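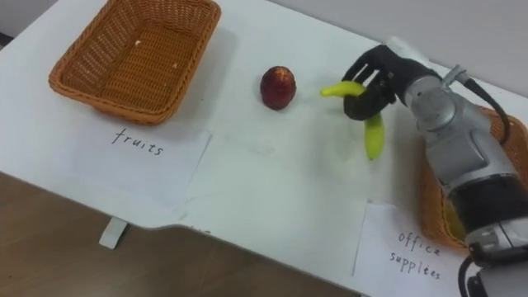

Jeralo opens craft workshop programme in Kakholm

2022-04-03

Jeralo, the craft supplies retailer, has announced a programme of evening workshops at its Kakholm shop, open to adults with any level of experience. The first course begins later in April and runs for 12 weeks.

The programme has been prepared with Carrilho, a teaching studio specialising in hand sewing, bookbinding and block printing. Carrilho will provide the tutors and set the content of each session. Jeralo will provide the room, tools and materials, all of which are included in the course fee.

Places are limited to 16 per class. Participants will complete four projects during the course: a stitched notebook, a printed cushion cover, a lined drawstring bag and a piece of their own choosing, agreed with the tutor by the eighth week. Left-handed scissors and cutting tools will be available on request — please state this when booking.

The decision to offer regular teaching follows a survey of Jeralo customers held over the winter. A total of 2882 replies were received. Many respondents said that they had bought materials for a craft they had not yet started, and asked for somewhere to learn the first steps in company. Evening classes were the most frequent request, followed by a mending group.

A mending table will therefore be open to all before each class, without booking. Visitors may bring one garment at a time. Thread, needles and plain buttons will be supplied free of charge; zips and patches may be bought in the shop.

The courses will take place on the first floor, in rooms fitted out by the local joinery firm Comov. The rooms are reached by lift from the main entrance. Work from the first course will be shown on the ground floor for 13 days after the final session.

Booking is open now at the Kakholm shop, in person or by telephone. Fees may be paid in full or in three parts. Participants who withdraw before the second session will receive a refund, less the cost of any materials already cut.

A second course, for those with some sewing experience, is planned for the autumn. Dates will be announced separately.

ENDS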